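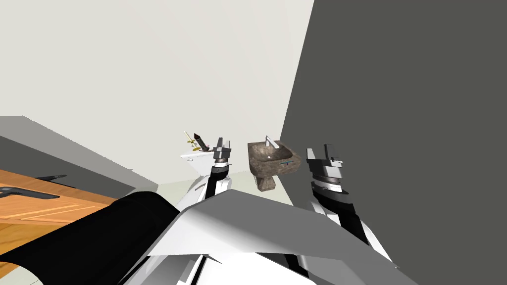 How long should a first arm run in the simulator before we order motors for the real one?

Until it can reach the same spot 20 times in a row without a joint hitting its stop. On my settings that takes an evening.

Hello all,

Replying to Jomar's message from this morning, quoted at the bottom. What a good set of questions! I've been at this in the spare room since May and I'm still grinning every time the thing moves, so forgive the length.

On the room: I started with a bare floor and a cube, and learned very little. Putting real obstacles in made all the difference. My practice room (I call it Bistotum, don't ask) has two sinks side by side, one white with a gold faucet and one that looks like carved rock with a silver one. Both spouts get in the way of a gripper beautifully. If your wrist can find a path between two taps with the fingers open, it'll cope with most of a workshop bench.

On the viewpoint: put the camera in the head and leave it there. I lost a fortnight to a lovely overhead view that I'd never have had on the real machine. From the head you find out straight away how much of the picture your own chest and forearms take up, and you start planning reaches differently.

On speed: Rademen will happily run with the contact checks turned down, but please don't do it for gripper work. Fingers sink into things and you get a cheerful "grasp OK" for a grasp that was never there. I did 3,000 reaches that way and had to bin 2,738 of them. With the checks back up, my old desktop gets through 390 an hour, and I can live with that.

On the shoulder brackets: I printed mine at Jollis, on the big machine by the window. Bring your own filament and book the late slot, it's much quieter. The Kopecký file is the one to use, but open up the cable hole by a couple of millimetres first or you'll be at it with a round file like I was.

Do come along with the laptop, I'd love to see your wrist joint running!

Vasanthi Warrier

> Jomar Espiritu wrote, 07:40:
>
> Hi everyone, new here. I'm building a two-armed
> robot at home and want to get it going in
> simulation before I spend any more. Does it matter
> what's in the room, or will an empty one do? Where
> do you put the camera? My runs are painfully slow,
> is it safe to turn the contact checks down? And
> has anyone printed the shoulder brackets locally?
> Mine cracked at the second bolt.
>
> Thanks,
> Jomar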